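Guides > Glove Rig > House Rules
August, by Lejla Janevski

1. Sit down first, then put the glove on. I snug mine up at the wrist with my free hand, and I keep the marker cube clear of my sleeve!

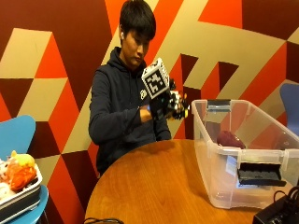 Derbridge Hand Tracking Team

2. Run the cable off the table edge (please, never across your lap).

Caution: don't twist the cube once you've started. Stop and call Emlyn.
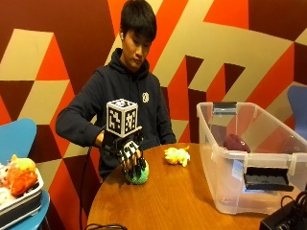 Section 8: Handling Soft Objects

3. Curl your fingers down over the toy and keep the cube facing up.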